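The Clastden Deposit

NOTICE TO OCCUPANTS

The management of the Clastden building wishes to remind all occupants that the rooms on the second floor are to be surrendered in the condition in which they were received. Personal effects must be removed, surfaces wiped, and keys returned to the porter's desk.

Rafail Margaritis had read the notice on the stairs, and then again on the door of Room 174, where a second copy had been fixed with a brass pin. He was employed by the firm of Broletti to conduct inspections, and he had conducted 453 of them. The form required him to begin with the walls and panels. He began with the walls and panels.

They were pale gray and smooth, and they met at thin straight seams. He found no mark that could be charged to a tenant. Under Surfaces he entered the word "satisfactory," as he had in December, when the room was last let, and he initialed the line. 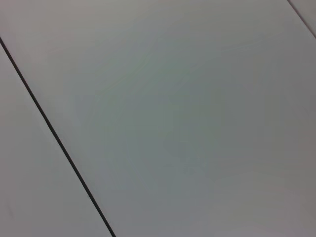
SCHEDULE OF ITEMS REMAINING

The second page of the form had been drawn up by Stanamik, the previous agents, and had never been revised. It allowed two lines for items left behind. Mr. Margaritis had seldom needed the second.

The tenant of record was Odette Delaunay. She had paid a deposit of 1,000 and had written to the office only once, to ask whether a child might visit in the afternoons. The reply, of which a carbon was kept in the file, stated that visits were permitted provided that no games were played in the corridor. It did not say whether they might be played in the room.

On the first line he wrote: Basket, wicker, dark brown. He ran his thumb along the braided rim and felt for broken strands, as the firm's handbook directed. There were none. The handbook further directed that baskets be classed as furniture if they stood on the floor and as effects if they were carried, and he considered the matter for some time before choosing effects.

On the second line he wrote: Ball, small, pink. The form asked for the condition of each item. He wrote "fair," struck it out, and wrote "marked." There was a bright patch on it, and he bent down to see whether it was paint or something printed. From the doorway he had taken it for a heart. From nearer by he was less certain — the edges wandered — and the form offered no box for shape.

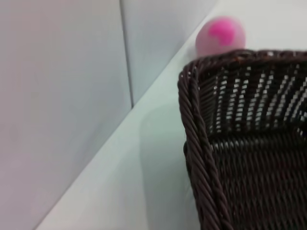
The basket and the ball, as entered in the schedule for Room 174.

Mr. Antunes, who kept the porter's desk, telephoned up to ask whether the room could be released. Mr. Margaritis replied that the inspection was not complete.

He remained there until the light had gone from the window. It was his duty to recommend either disposal or return, and in the case of articles of no value the firm had always preferred disposal. He read over his own handwriting. Then he wrote "return to tenant, both items, at the firm's expense," and signed the page in full, April 22, 2005.

Before he left he picked up the ball and set it inside the basket. He carried them down together, keeping to the wall side of the stairs, and asked Mr. Antunes for some brown paper and the forwarding address.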